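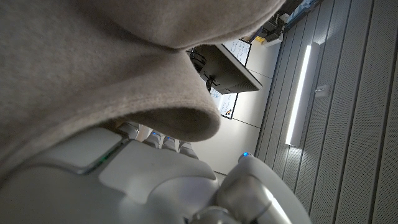 Henover Relief Supply Team

Posted Jan 28, 2021 by Anselmo Rangel
Print | E-mail

Pikinberg camp is asking for 545 winter kits. We have 153. Should the rest go by truck through Teixeira?

flustance7: Truck is fine, but send heating fuel first. Kits are no use to families with a cold stove. 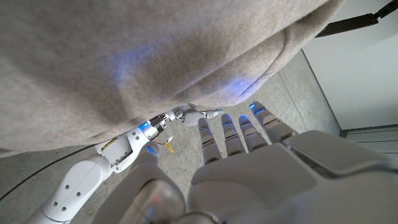
Last May the fuel sat at the crossing for 7 weeks and the kits got through in two days. I'd still put fuel at the front of the list.

marl_k: Disagree. Those seven weeks are why kits should go first.

Anselmo Rangel: Kits first, then. Fuel request goes in tomorrow.

flustance7: Ok, but please copy me on it.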